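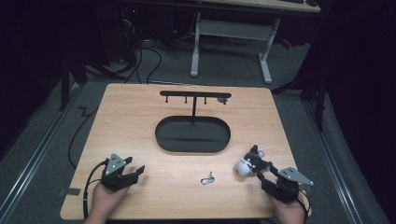
Primdale, novembre

Bon, je vous avais promis un billet sur le mousqueton, le voilà ! Ceux qui suivent le blog depuis le printemps savent que je passe mes journées à apprendre des gestes à un bras robotisé, et que la moitié de ces gestes, je les fais moi-même, debout devant une table, une pince dans chaque main. Avant on téléopérait tout. On pilotait le bras à distance avec deux manettes, c'était lent, on se crispait, et au bout d'une heure j'avais les épaules d'un déménageur. Avec les pinces à main, je fais le geste presque comme chez moi, et les petits points blancs sur les plaques grises permettent de retrouver la position de chaque pince dans la pièce.

La tâche du moment tient en une phrase : prendre le petit mousqueton argenté posé sur le bois et l'accrocher au portant noir. Facile, non ? C'est ce que je pensais aussi. Le portant a trois petites tiges qui descendent de la barre, plus un crochet arrondi vers le bout droit, et chaque point d'accroche demande sa propre approche. Pour l'instant je ne vise que le crochet, les tiges attendront (elles m'énervent).

Côté données, on a enregistré 800 démonstrations. Dario Ruggiero, avec qui je partage le bureau et les séances, en a fait une bonne partie, et nos styles n'ont rien à voir. Lui attrape, monte, accroche, hop, terminé. Moi je fais une petite pause avant le contact, le temps de bien présenter l'anneau. Je trouvais ça plutôt soigneux de ma part... sauf que c'est justement cette pause qui a mis la pagaille dans notre première politique !

Je vous explique. Le modèle apprend à prédire la suite du mouvement à partir de ce qu'il voit. Pendant mes pauses, ce qu'il voit ne change pas, et la suite, c'est « ne bouge pas ». Il a donc très bien appris à s'arrêter à deux doigts du crochet, et une fois arrêté, plus aucune raison de repartir. On est restés plantés devant le bras un vendredi soir à attendre qu'il se décide. Il ne s'est pas décidé.

La méthode qu'on a essayée ensuite, on l'appelle Laltari entre nous. L'idée est assez bête : on repère les passages où les deux pinces sont quasi immobiles, on les raccourcit sans les supprimer complètement, puis on demande au modèle de prédire un morceau de trajectoire plus long à chaque fois. Comme ça, même au milieu d'une hésitation, il a dans son horizon le geste qui vient après. Supprimer toutes les pauses, on a testé aussi, et c'était pire – le bras arrivait sur le portant comme une brute et le mousqueton partait de travers.

Les chiffres, puisque vous allez me les demander. On a fait 301 essais avec chaque version, toujours sur le même portant, en changeant la position de départ du mousqueton sur la table. Avec la version de base, 101 accrochages réussis. Avec Laltari, plus du double. Je garde le détail pour le rapport, on est encore en train de revoir les cas limites à la vidéo (un mousqueton qui pend par le bout du bout, on compte ou pas ? Dario dit oui, moi je dis non, on en est là).

Ce qui coince toujours, c'est la saisie. Quand l'anneau est bien à plat, les deux doigts anguleux glissent facilement dessus, et si la prise est mauvaise au départ, tout le reste est fichu. Je soupçonne que nos démonstrations ne montrent pas assez de rattrapages. On réussit trop souvent du premier coup, et le modèle ne sait pas quoi faire après un raté. La semaine prochaine je vais donc rater exprès, puis corriger, et enregistrer le tout. Drôle de métier.

Et après, les trois tiges. Souhaitez-moi bon courage !

3 commentaires

Diltulden
Vous avez le même problème de pauses que nous sur le pliage. On coupe selon la vitesse, mais le seuil est pénible à régler. Vous le fixez à la main ?

Abou Jaoude
Je suis du côté de Dario, s'il pend, c'est accroché :)

L'auteur du blog
@Diltulden oui, à la main pour le moment, et séparément pour la pince gauche et la droite. Je ferai un billet dessus quand ce sera plus propre. @Abou Jaoude je supprime ton commentaire demain !

Contact | © Carnet de Primdale, tous droits réservés | Haut de page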